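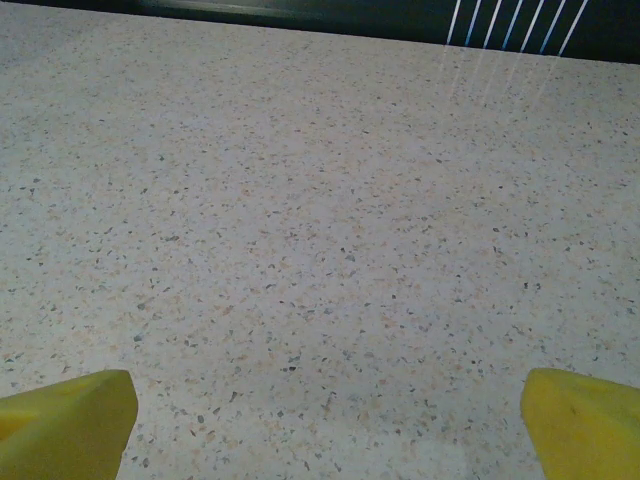
Monday

Up before six because of the bin lorry. Couldn't get back off, so I made tea and did the letter to the water people that I have been putting off. They have us down for 601 on the meter and I read it twice with the torch and it is nowhere near that. Posted it on the way to the bus.

Cold in Brumville now, proper November. The bus was late and then two came. I stood the whole way because of the school lot, and my knee let me know about it by the time I got off.

Went to the library first to return the walking book. I only did one walk out of it, the reservoir one, and it rained. Renewed the other, the history of the canal, which is slow going but I like the parts about the lock keepers and what they were paid. One of them grew leeks on the towpath and was fined for it. I would like to know what happened to him but the chapter moves on to tonnage.

Then Nelly Escobar at eleven, at the café by the market. She has finished with the job at Nilletti and starts the new one after Christmas, so she has a few weeks to herself and is already bored. She talked about her mother's house. They have had it on with the agent since spring and there has been one offer, which was low, and her brother wants to take it. Nelly doesn't. I said I would leave it till the new year and see, but I don't know anything about it and I told her so. She paid for the coffees, so next time is mine.

She gave me the recipe for the Magalhães soup, as she calls it, after the family she lodged with when she was a student. Kale, potatoes, an onion, garlic, and the sausage put in at the end. I had been making it with the potatoes left in lumps and she says no, mash them right down into the water before the greens go in. 200 grams of kale, cut as thin as you can stand to.

Got the kale at the market but no sausage, the stall was shut, so I used bacon. It took me longer than she said it would. The cutting alone was 20 minutes and my knife needs doing. Came out well all the same, thicker than mine usually is. I had two bowls and there's enough for tomorrow and Wednesday. Needs more garlic.

The heater man rang at three. The part is £149 before he has even set foot in the door, and he can't come till the week after next. I said yes. I could have tried the other firm, Presateo, but they were the ones who left the gate open that time and I'd sooner wait. I have the small fan heater for the back room and the front isn't bad once the curtains are drawn.

Rang my sister after tea. She was short with me to begin with – she thought I'd forgotten about Saturday, and I had, but I didn't say. It is the lunch for Dad's cousin. I'm to bring a pudding, nothing with nuts. Perhaps the lemon one if I can find the tin with the loose bottom.

Read ten pages of the canal. They have reached the railway and things are going badly for them.

Knee a bit better with the cushion under it. Must ring the dentist tomorrow, and take the blue coat in for its zip.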